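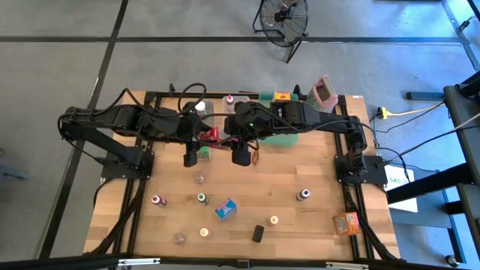
Light butcher-block strips over grey concrete.

In praise of the butcher-block top

27 August 2022

I have been going on about wooden tabletops to anyone who will stand still long enough, so it's time the blog copped it too. We've now lived with a butcher-block top in our kitchen since April, and I love it more than any piece of furniture I've ever owned (and I include the green armchair in that, which is saying something).

The old kitchen table was a hand-me-down with a shiny white surface that showed every crumb and had started to lift along one side. I'd been planning to replace it for years and kept getting scared off by prices. Then we drove out to Likutberg to look at a second-hand fridge, which was awful, and on the way home we stopped at Ranasinghe, the timber yard just past the Samurbridge turn-off. I only went in for sandpaper! At the back they had a rack of offcuts from bigger benchtop jobs, and there it was, 128 cm long, 26 mm thick, in beech, with one corner a bit bruised. Eighty-three dollars. I paid $83 for it and felt like I'd got away with something.

If you haven't looked closely at this kind of timber before, it's just a lot of narrow strips glued side by side, and that's the beauty of it. Every strip comes from a different bit of board, so you get a pale one next to a honey one next to one with little flecks all through it. A wide single plank would have cost a fortune and probably cupped on me by winter. Glued strips still move, mind you, they just do it in a calmer way.

Which brings me to the thing I got wrong. I screwed the top straight down onto the old legs and rails, good and tight, very pleased with myself. My neighbour's first words on seeing it were "where's it meant to go when it swells?" and I had no answer. So off it came again. Timber grows and shrinks across its width as the air gets damp or dry, and if you pin it hard on both sides it will find some other way to move, usually by splitting. I swapped the plain screws for little figure-eight fasteners that swivel, and it's been flat ever since. They cost next to nothing. Do that from the start and save yourself an afternoon on your back under a table.

Sanding was the part I expected to hate and ended up enjoying most. I started at 80 grit to get rid of the bruise, then 120, then 180, and stopped there. You can keep going until it feels like glass, but the oil doesn't soak in as well, and this is a table for eating toast at. One tip I picked up from an old woodwork book from the Onmont library — wipe the whole thing with a damp cloth after your last sanding, let it dry, and then give it one more light go by hand. The water lifts all the tiny fibres and you knock them off before they can annoy you. The difference under your palm is lovely.

Then oil. Oh, the oil! That first coat is the best five minutes in all of home improvement. The timber goes from dusty and flat to deep and glowing right behind the rag, and you stand there grinning like a fool. I used a hardwax oil, thin coats, wiped back well, three coats on the top and two underneath. Please do the underneath. If only one side is sealed, the other side takes up damp faster and you're back to cupping. And lay your oily rags out flat outside to dry before you bin them, as they can heat up and catch fire if you leave them in a heap.

I waited 21 days before putting anything wet or hot on it, which was torture. We ate off our laps on the back step and looked in at it through the door.

Since then it's had school lunches, a jigsaw, one long night of dumpling making and a whole upended mug of tea. The tea left no mark at all. A tin of tomatoes with a wet bottom did leave one, a faint grey ring near my end, and I could sand it out in two minutes if I wanted to. I haven't bothered. I quite like knowing that I can.

Upkeep so far is a warm cloth, a drop of dish soap, and a dry cloth after. I'll give it a fresh coat when water stops beading on it, probably before Christmas.

There's a shorter offcut still leaning in the laundry — I went back, of course I did — and I'm trying to decide between a bench for the hallway and a shelf over the washing machine. If you've built either one out of the same stuff, tell me how you held it up!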